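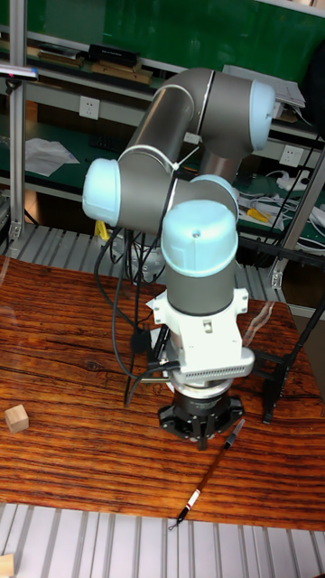

Figure 4. Pen and light-colored wooden cubes on the glossy tabletop with strong grain.

4.2 Effect of the table surface on finding small objects

The first part of the study (Section 4.1) considered only the size of the objects. In the present section we discuss the surface on which they lie. In the shops and homes that we visited in Stutside, small things were very often put down on wood, and the wood was seldom plain. We therefore wanted to know if the pattern of the grain makes a pen or a block more difficult to find, and if the answer is the same for both.

Three surfaces were compared: a matte white board, a plain pale wood, and a wood with strong grain and a glossy finish. The last one is shown in Figure 4. Its streaks are orange, amber and dark brown, and they run horizontally. The pen lies diagonally across this direction, and its body is dark, with a red band and a white section near the tip. The cubes are of light wood and are placed toward the left side.

Participants looked at the surfaces from a seated position and named the place of the object as soon as they had found it. There were 23 participants, and after removal of the trials in which the person began to speak before the cover was lifted, 462 trials remained for the analysis. The order of surfaces was changed from one person to the next. The sessions were held in November, in the afternoon, with the ceiling lights on and the blinds closed.

For the cubes, the grained surface gave slower answers than the white board, but the difference was small. Most participants said afterwards that the sharp corners of a cube helped them, also when its color was close to that of the lighter streaks. We did not find a clear difference between the plain pale wood and the grained wood for this object.

For the pen the result was different. When it was placed parallel to the grain, search time was nearly 18 percent longer than when it was placed across the grain. On the plain wood the direction of the pen had no effect that we could measure. This agrees with the earlier observation of Kettle that a long and narrow object is easily taken for a part of the pattern if both have the same direction. A dark body on dark brown streaks is probably the most difficult case, and the red band was mentioned by 14 participants as the part which they noticed first.

The gloss must be considered separately. On a finished tabletop some light is reflected, and in Figure 4 this can be seen on the right side. We did not change the gloss and the grain independently, so it is not possible to say how much of the delay comes from each of them. The Fillamen varnish, which we used for the grained surface, is sold also in a matte version, and a comparison of the two would be an easy next step.

One more limitation concerns the objects themselves. We used one model of pen only. A pen with a light body could behave more like the cubes do, and Ashley Kettle (personal communication) has suggested to repeat the test with pencils of natural wood. The influence of the distance between the objects is treated in Section 4.3.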